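Mollumley Sports Help
Search this site Go
Football (soccer) > Injuries and load

Return to full training after grade 1 hamstring strain: what numbers should I use?

Frøydis Tangen
Sep 29, 2022

I look after fitness for an amateur women's side. One of our wide midfielders picked up a grade 1 strain of the left hamstring, diagnosed by a physio on clinical exam, no scan. She has no pain walking, no pain on stairs, and can jog 2,000 meters at an even pace without symptoms. The physio has cleared her for "progressive running" and left the details to me.

We have one set of GPS vests (Cukell, the older model) and a handheld dynamometer on loan. Before the injury her typical match output was 400 meters of high-speed running. I have no preseason strength figures for her, only for the squad as a whole.

What I want to know:

1. Is there an accepted order for bringing back speed, distance and change of direction?
2. Should I hold her out of team drills until she reaches full sprint speed?
3. Is left/right strength comparison any use without a baseline?

She is 41 days from our cup tie, so there is no rush, but I would like a plan written down.
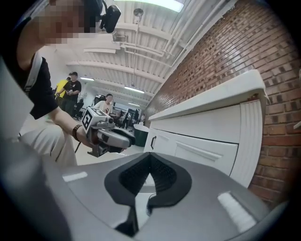 For completeness, she had a strain on the same side in April. It settled without treatment and she missed two games. I don't know if that changes the grade of caution.

Share (3)

Ingvild Aasen

The earlier strain matters more than anything else you listed. Previous injury on the same side is one of the better known risk factors for another one, so tell the physio if you haven't. I would move more slowly than the textbook grade 1 timeline.

On order: build straight-line running first, and change one variable at a time. Hold the distance fixed and raise the speed, then hold the speed and add repetitions. Give her long build-up and slow-down zones at the start and shorten them later. Hard braking loads the hamstrings too, and people tend to forget it when they write these plans. Curved runs come next, then planned cuts, then cuts where she has to react to another player.

On team drills: no need to keep her out of everything. Passing patterns and possession work in a fixed zone are fine early if she has no symptoms. What I would hold back is any open game on a full pitch, where she can end up chasing a through ball at a speed you didn't choose. She should have done several sprints at 100 percent, over at least two separate sessions, before that.

On strength: left/right comparison is usable but weak. Test in the same position each time, same time of day if possible, and strap or brace the dynamometer — the tester's own strength affects the reading more than you would expect. Test at long muscle length as well as short. A side-to-side gap that closes over several weeks tells you something. A single reading tells you very little.

Keep the eccentric work going after she is back. Many players stop the week they are selected again.

Check her the morning after each step. If there is tightness on waking or pain when you press the area, repeat the previous step. Sharp pain during a run means stop and go back to the physio.

Share (7)

Sjögren

Ours did Nordics twice a week and was back in under a month. Older vests can under-read short sprints, so don't trust the top speed number too much. Use timing gates if the club has them.

Share (0)

Prostent

Agree with Ingvild on the full-pitch games. One addition: 400 meters of high-speed running is a match figure, and she should not go from zero to that in one outing. Build the weekly total first, spread over two or three sessions, and then let her play a half. Check what speed threshold your software uses before comparing anything — if somebody changed it between April and now, the old numbers and the new ones are not the same measure.

Share (2)

4 replies hidden. Sign in to comment.

Contact | Copyright Mollumley | Back to top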